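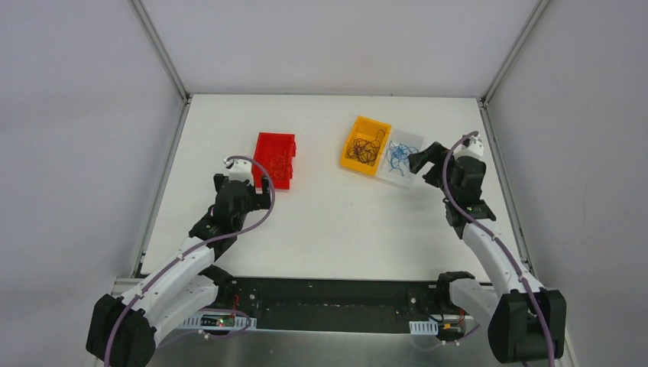 Dear Michalis, dear all, I have read your message two times, and I would like to answer first the question about the color of the bins, then the coiling, then the labels. My opinion is that a bin should not have the same color as the cable which lives in it. I know it is attractive to match them, and I also did so when I began. But when I look for a cable I do not read the bin, I look into it, and what I need in this moment is contrast. The thin red cable in the red bin is a good case: it is a loose tangle, and you see only some fine curved lines of it, so you must go in with the fingers to find where it begins. The black one in the yellow bin I can see from the door, and I can also see that it is coiled. The blue in the clear bin is in the middle between these two. It is tangled and I am not proud of it, but at least the loops are visible and I can follow them with my eyes before I pull.

Now I quote your message, so that the newer members can follow.

On Nov 16, 2019, Michalis Raptis wrote:
> Hello to the Batusa list,
>
> We are moving the cable store of our workshop to a smaller room
> and I want to use the occasion to do it properly. At present
> everything hangs on nails, long and short together. I would like
> to change to open bins on shelves.
>
> My questions:
>
> Do you sort by color, by length or by connector? My colleague
> Themis wants color, with a red bin for red and so on. I want
> connector. We cannot both be right.
>
> Do you coil everything, or do you leave the thin cables loose?
> I find that the thin ones come undone in any case and the time
> is wasted.
>
> What do you write on the bins? We bought a Tak label printer
> but the labels fall off the plastic after some weeks.
>
> When I counted in July we had 851 cables. I would prefer to
> have fewer, but this is another discussion.
>
> Thank you in advance,
> Michalis

Sorting. You write that you cannot both be right. I think that you can, if Themis Bakalis is the person who puts the cables away and you are the person who takes them out! The one who puts away wants a rule which needs no thinking, and color is such a rule. The one who takes out comes with a device in the hand and wants a plug which fits. In Miltstead we sort by connector on the shelf, and inside one connector by length. Color comes last, and we use it only where the supplier was kind enough to give one color to one length. If your suppliers are like ours, this will happen seldom. We have black in every length that exists.

I must add one warning about the color rule. It works very well on the first day. Then somebody brings a gray cable, and there is no gray bin, so it goes "for now" with the black. After it comes a white one, and a brown one with cloth around it that belonged to a lamp. Our old black bin ended as the bin for everything, and when Areti Karras emptied it on the floor she found an extension cord, several phone chargers and the strap of a camera bag.

Coiling. Here I do not agree with you that the time is wasted, but I agree that the thin cables are difficult. They keep the memory of how they were wound before. If you force them into a small round coil they jump open the moment you let go. What we do now:

Thick cables are coiled over and under, in loops as wide as the bin permits, and closed with a strip of hook-and-loop tape. The tape stays on the cable at the plug end also when the cable is in use.

Thin cables are laid in a figure eight over the thumb and the small finger, and closed in the middle, where the eight crosses. It looks less beautiful but it opens without a knot.

Very thin cables, such as single wires for measurement, we do not coil at all. They hang from a comb on the wall. A bin is the wrong place for them, whatever color it has.

Cables of 12 meters and more do not go into a bin either. They go on a drum. I have tried to put a long one in a bin and it pushed itself out in the night, or so it seemed to me in the morning.

A tangle is, in my experience, almost never made by the person who takes a cable. It is made by the loose end. If one end hangs free in the bin, it goes through the loops of its neighbor each time the bin is moved. So please teach your people to tuck the end under the tape. With our blue cables we did not do this for a long time, and Magdalini Nikolaidis spent a whole afternoon with them and a cup of coffee that went cold.

How full. I would stop at half of the height. Your room is smaller and so you will want to fill the bins to the top, I understand this. But a bin which is half full can be searched with one hand, and from a full one you must take things out and lay them somewhere, and "somewhere" is then the place where they stay. Better to have one more shelf and to put the bins closer together. Ours stand side by side, and it does no harm if they touch. I recommend straight walls. Bins with sloping walls waste the space between them, and round ones even more.

Labels. I know the problem with the labels that fall. I had the same with our first roll of Tak. Two things helped us. The first was to clean the plastic with alcohol before, as new bins have something greasy on them from the factory. The second was to stop putting the label on the bin. We now put it on the edge of the shelf, and on the bin only a big number with a paint marker. When the bin breaks, the number goes on a new bin and the label on the shelf can remain. Clear bins are a special case. Some people on this list put a card inside, facing out. I did this, and in one week the card was lying on the bottom under the cables.

On the label we write the connector, then the length, then one word for the use. For example:

USB-B / 2 m / printers
IEC / 1.5 m / monitors
Jack 6.3 / 3 m / practice room

We do not write the color. If the color is there to see, it needs no label, and if we replace the cables it becomes a lie.

Fewer cables. You say it is another discussion, but may I begin it? We had 1,223 when I took over the store, and this is a number I have from Areti, who counted them one by one into a notebook. Many of them had one good plug and one bad plug. Others were for machines that left the building long ago. We made a rule: a cable which fails the tester goes the same day into a box for recycling, and the box does not stand in the store. It stands in the corridor by the exit, so there is no temptation to take one back. From the adapters we kept 42 and I believe we use five of them.

The tester is a small thing from Zoltier, with lamps for each wire. It is not perfect. It says that a cable is good when it lies still, and it can be bad when you bend it near the plug. So I bend each one near both plugs while I look at the lamps. If you have a better tester I would be glad to hear the name, also from others on the list.

To your question which bins to buy, which you wrote to me separately and I hope I may answer here: I would take yellow or clear for most of the cables, because black cable is the majority everywhere. For the red cable I would take anything but red. A light bin for dark cable and a dark bin for light cable, and you do not need more theory than this. The clear ones become scratched and a little milky with time, but you can still see through enough to know if there is something inside.

I have also one question of my own. Does somebody know a tape that closes well and does not collect dust and hair? The ones we have are full of fluff after one year, and then they hold to each other and not to themselves. I tried to clean them with a comb for dogs, with medium success. Elastic bands with a small ball are nice, but the rubber gets hard and breaks. Cable ties I do not want in the store, as people cut them with a knife and then also the cable has a cut.

Michalis, if you wish, I can send you the list of our shelf labels as a text file. It is in the order of the shelves, from the left to the right, and you can delete what you do not have. Please tell me also how wide your shelves are. Ours are a little too deep, and the bins in the back row are forgotten by everybody including me.

With kind regards from Miltstead,
Evanthia Kontogiannis

P.S. Please greet Themis. He can keep his color rule for the hook-and-loop tapes, one color for each length. For this it is very good.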